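About Clonard

Clonard makes software for robot arms. We don't make the arms. People find this disappointing when they visit, because the arms are what they came to see, and what we have to show them is a log viewer.

The company started with a planner. A planner takes a robot from where it is to where you'd like it to be without going through the table, and ours was pretty good at that on the first day we ran it, provided the table was the only thing in the room. We have spent the time since then adding the rest of the room.

Today we sell three pieces of software, which can be bought together or one at a time. Customers usually say they only want one and then call us in April.

Niltari is the planner. It works out arm motions and keeps working them out while the arm is moving, so that if the world changes halfway through a reach, the plan changes too. It knows where the elbow is. You would be surprised how many planners treat the elbow as somebody else's department.

Gachanja is perception. It takes what the cameras give it and turns that into things the planner can use: surfaces, edges, objects, and a score for how sure it is about each one. We put a lot of work into the score. A system that is wrong and knows it will slow down and take another look. A system that is wrong and confident will put a finger through your lunch.

Piter is the tooling. It records every run, lines up the camera, the joint readings and the planner's reasons on one timeline, and lets you scrub back and forth until you find the moment it all went sideways. It is the least exciting thing we make and the one our customers complain about most when it's down, so we've decided to take that as love.

How we work

We test on ordinary stuff. Early on we had a very nice set of plastic blocks in primary colors, and our software got extremely good at plastic blocks. Then a customer asked about produce. We put the blocks in a drawer.

Soft, curved things piled on top of each other are hard for all the reasons you'd guess and a few you wouldn't. Where does one banana stop and the next begin? Is that strip a piece of fruit, or a piece of peel that will come away on its own and leave you holding nothing much? A peel hides part of whatever is under it and then changes shape when you touch it, so the picture the planner was working from is out of date as soon as the fingers arrive. A crumpled napkin adds a whole landscape of creases that look, to a depth camera, like they might be important.

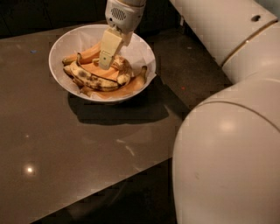 Birthe Mikkelsen
Head of Perception and Planning

I get asked why my title has two jobs in it. It used to be two people's titles, and the two groups sat at opposite ends of the office and sent each other bug reports. Perception would say the object was right where they said it was. Planning would say the arm went right where it was told. Both were correct and the cup was on the floor. So we moved the desks together, and I got the longer business card.

What I like about a bowl of bananas is that it doesn't let either side off the hook. You have a rim to clear on the way in. You have a heap with no obvious top, peels going off in their own directions, and brown spots all over the skin that an edge detector would love to tell you about. Then there's the forearm, which is much bigger than the thing you're reaching for and tends to be in the camera's view when you'd like to see something else. Our software has to know which pixels are robot and leave them out of the argument. An early version of Gachanja once tried to plan a grasp on its own wrist - with a very high score, I might add.

Contact is the part I care about most. Up to the moment the fingertips touch something, you're doing geometry, and geometry is polite. After that the pile gets a vote. We run the planner in short steps through contact, and at each step it has to answer two questions: is this going the way I expected, and if it isn't, do I stop or adjust? Stopping is allowed. I've had to defend that in meetings. A robot standing still looks terrible in a demo, and it looks great to the person who would otherwise be cleaning up.

The regression suite has 312 scenes in it now. Of those, 83 involve food, and I'd guess we've learned more from those than from the rest. When somebody on the team fixes a bug, they add the scene that caused it, and it stays there forever. Nobody gets to delete a scene because it's annoying. The annoying ones are the suite.

Who we are

There are 29 of us. Most write code, a few sell it, and one keeps the rest fed and paid. We have people who came from warehouses, from game engines, from university labs, and one from piano tuning, who turned out to be exactly the person you want listening to a gearbox.

We keep meetings short and code reviews long. New hires spend their first 3 weeks on support, reading customer logs in Piter, and are encouraged to be rude about the interface. The dark theme came out of that. So did the button that jumps straight to the first moment the planner changed its mind, which is now the most used button we have.

Working with us

If you have an arm and a task it isn't doing well, send us a log and a short note on what you hoped would happen. Our favorite notes are one sentence long and a little angry. An engineer will read it and write back with a first opinion, which may be that you don't need us. It does happen, and our sales team has been very brave about it.

We support customers from 8 in the morning to 6 in the evening. Outside those hours there is a phone, and one of us sleeps next to it.

Open jobs are on the careers page. We're looking for someone in motion planning and someone who enjoys camera calibration - if you are both, please use the phone.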